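Winter Update on the Household Furniture Fund
Fallwood Housing Association
23 Dec 2018

The Association is pleased to report on the work of the Household Furniture Fund, which assists new tenants of the Fallwood and Horrocks estates in furnishing their homes. The Fund was opened in 2016 and is now in its second full year of grants.

Applications rose in October, when the new apartments on Vesard Street were released to tenants on the waiting list. Grants are limited to one per household and may be put toward beds, tables, chairs, and floor coverings. The upper limit remains $500. Kitchen appliances are handled under a separate scheme, and tenants who need a stove or refrigerator should ask for the appliance form at the Horrocks office.

Tables continue to be among the items most often requested. Tenants are reminded to measure the room before choosing one, and to allow for chairs to be drawn back from the table. Several of the apartments on Vesard Street have narrow entry halls, and large tabletops may need to be delivered with the legs removed. The delivery form has a space in which this can be noted.
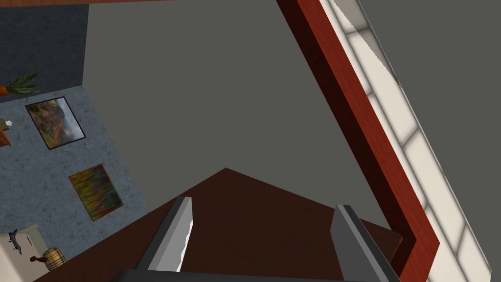

A plain table with a brown wood finish.

Items supplied through the Fund become the property of the tenant upon delivery. The Association does not carry out repairs, but tenants may bring small pieces to the repair bench at the Bostska Community Hall, which is open to all residents of the two estates. Tools, glue, and clamps are provided. Wood stain and varnish must be brought from home and may not be stored in the hall.

Residents who wish to donate furniture are asked to contact the Horrocks office before bringing anything in. Donated items should be clean and sound. Mattresses, cribs, and upholstered pieces without a fire safety label cannot be accepted. Collection is available within 10 miles of the office, subject to a small charge for larger loads.

Both offices will be closed for the holidays and will reopen on January 8. Applications left in the mail slot during this period will be dated as received on the day of reopening. Forms are also available at the front desk of the Bostska Community Hall.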